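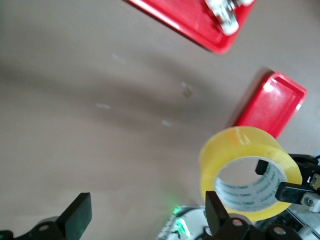
Red tray on a plain tabletop.

Keeping Small Stuff in Order: Notes for the Lustden Library Talk
12/3/25
By the Carkwood Household Skills Group
Print this page | E-mail this page

Start on time. Say where the restrooms are and that the handout is on the chair by the door. The talk is for people who can't find their scissors, and most hands will go up when you ask.

Opening. Ask people to think of the last thing they hunted for at home. Wait for a few answers. Usual ones are tape, the good pen, a phone charger, the spare key. Point out that these are all small, and all of them get used in more than one room. Big things rarely go missing. A vacuum cleaner has a closet and goes back to it.

First point, the drop spot. Every home has a place where things land when people walk in. At the Usuga apartments, where we gave this talk in May, it was nearly always the kitchen counter. Don't fight the drop spot. Put something shallow there and let it catch the keys and the mail. Deep bowls are a problem — things sink to the bottom and stay there until the bowl is full. If someone asks about hooks, say hooks are fine for keys and no use for mail.

Second point, the junk drawer. Keep one. People expect to be told to get rid of it and they relax when you say this. The trouble starts with the second and third drawers. Tell the story about the Carkwood house where we emptied four kitchen drawers onto a bedsheet and found 13 rolls of tape, 16 dead batteries and more than 100 twist ties. The family had bought tape the week before. Pause here, since people like to tell their own version.

How to empty a drawer. Take everything out at once. Wipe the drawer. Make piles by use: fixing, writing, sealing, cooking, don't know. The "don't know" pile goes in a bag with the month written on it. Put back what has been used this year. Most drawers take under an hour. Ask people not to start with the garage.

(Drink some water. Check the clock. If it's past the half hour, skip the section on labels.)

Labels. Plain masking tape and a marker. Label the shelf or the drawer front and leave the things inside alone. Labels help guests and kids more than they help you. Celtora sells a label printer and somebody usually asks about it. We have one at the office and it works, but the tape refills cost more than we like. A marker does the same job.

Third point, the reset. Ten minutes after supper, one room only. Set a kitchen timer. Things that belong in another room go in a basket by the stairs or the hall, and whoever goes that way takes it. When the timer rings, stop, even if the counter isn't clear. People who keep going past the timer tend to quit the habit within a couple of weeks.

Papers. Say only a little here, because it is a separate talk. Open mail standing next to the recycling. Keep one folder for things that need an answer. Throw out manuals for things you no longer own. One man at Usuga had kept close to a foot of them.
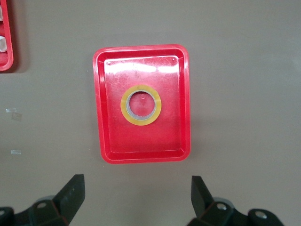
How long should I keep a "don't know" bag before I throw it out?
Six months is enough for most homes. If the bag hasn't been opened by then, take out anything with a cord or a key and let the rest go.

Other questions that come up. What to do about a spouse who won't join in: give that person a shelf or a drawer of their own and leave it be. What to do with old chargers: the Lustden transfer station takes them at the side window. Whether to buy containers first: sort first, then measure, then buy.

Handout. We printed 400 for the season and there should be plenty left. The drawer checklist is on the front and the transfer station hours are on the back. The hours on the older yellow copies are wrong, so pull those if you see any in the stack.

Close by asking each person to name one drawer, out loud if they're willing. Then thank the library and stack the chairs along the back wall.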